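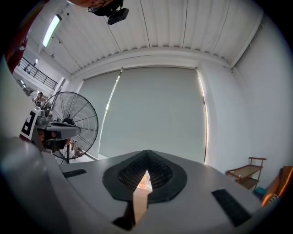 Posted by Reshma Hendricks, January 11, 2019

The Room With the Kidney Table: Your Questions

I keep getting the same emails about the sitting room, so I've put my answers in one place. Add yours in the comments and I'll get to it when I can!

Where did you get the table?
Secondhand, from a listing in Timside. I paid 278 for it, delivery included, and I'd been looking since October. The seller called it the Vellholm, but I've never found that name on it anywhere, so please don't quote me.

Is the shape annoying to live with?
I thought it would be, and I love it. The wide end is where everything happens (tea, mending, my sister's crosswords) and the narrow end stays out of the way when you walk past. The one thing I'd warn you about is pushing it up to a straight wall - you lose pens down the gap forever.

How do you clean the top?
Damp cloth, then a dry one, along the grain. I wax it twice a year with plain furniture wax and let it sit overnight. I tried a spray polish once and the top felt tacky for a week, so never again.

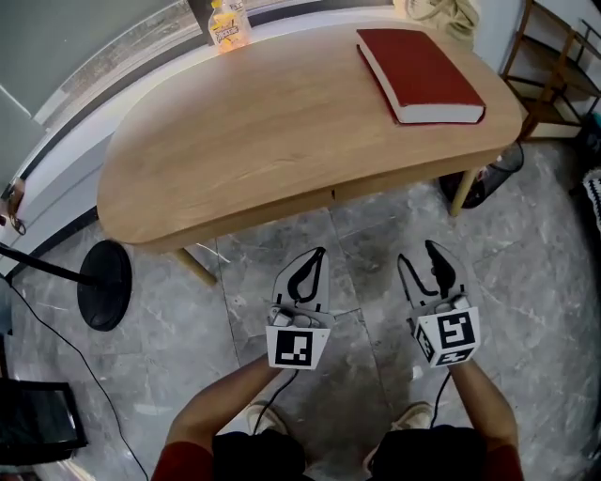
The table by the window ledge, red book at the narrow end.

Doesn't sunlight fade the wood?
A little, sure. I turn the table end for end every few months, which looks silly for a day or two and then I stop noticing. Books I try to put back on the shelves, but there's always one left out.

Do you really need a standing fan in there?
Yes! I had a small desk one before and it mostly blew my papers around. A big fan on a stand moves the air through the whole room, and I can roll up a magazine and read underneath the noise quite happily. Wipe the guard before you dust anything else, or you'll be dusting twice.

What about the white ribbed ceiling?
It came with the place and it's staying. I go over it with a long-handled duster, following the lines. Obinna Obi wrote in to suggest a microfiber sleeve over a broom, and that works fine too.

Would you sell the table?
I've been offered 719 and I said no. Ask me again if we ever move - but the shelves come with me either way.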